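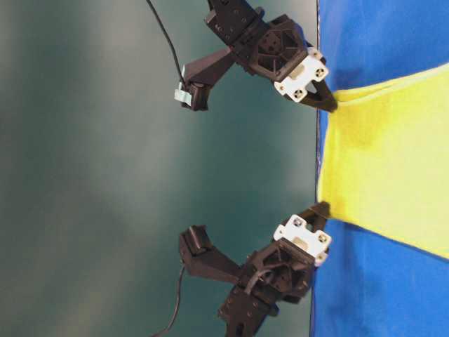
Octobre -- par Fadwa Gaber

Le pliage du linge

Le pliage du linge désigne l'ensemble des gestes par lesquels une pièce de tissu souple est ramenée à une forme compacte et régulière, en vue de son rangement ou de son transport. Peu d'activités domestiques sont aussi répandues, et peu offrent une telle variété de méthodes pour un matériel aussi simple : un tissu, une surface, deux points de prise !

Principe

Tout pliage commence par la prise. Un carré de coton saisi par deux coins voisins se tend de lui-même sous son poids et révèle son bord droit; saisi au hasard, il fronce, s'ouvre en éventail et il faut chercher les coins à tâtons. Vient ensuite la mise à plat, souvent négligée alors qu'elle décide de presque tout : un faux pli enfermé au premier rabat se retrouve à tous les suivants. Une table recouverte d'une étoffe légèrement texturée retient mieux le tissu qu'un plateau verni, sur lequel les cotons fins glissent.

Méthodes courantes

Le pli en quatre reste le plus simple pour les torchons et les serviettes. Le pli en tiers, très apprécié des amateurs de piles bien nettes, cache les ourlets à l'intérieur. Le roulage convient aux tissus qui marquent peu -- il fait merveille dans une valise. Le pli dit « de Sakirley », enfin, combine un tiers et un demi-tour; il demande 6 gestes et donne un petit paquet qui tient debout tout seul, ce qui ravit toujours les débutants.

Choix du tissu

Les toiles de coton d'environ 300 grammes au mètre carré gardent un pli franc mais s'empilent mal. Les étoffes plus légères se rangent à merveille, à condition d'être lissées du plat de la main, du centre vers les bords.

Vocabulaire

Dans son lexique, Steinar Kvaran distingue le pli, voulu, de la cassure, accidentelle, et réserve le mot « fronce » au tissu resserré en un point. On lui doit aussi le joli terme de « dos » pour le côté fermé d'une pièce pliée, celui que l'on tourne vers l'avant de l'étagère.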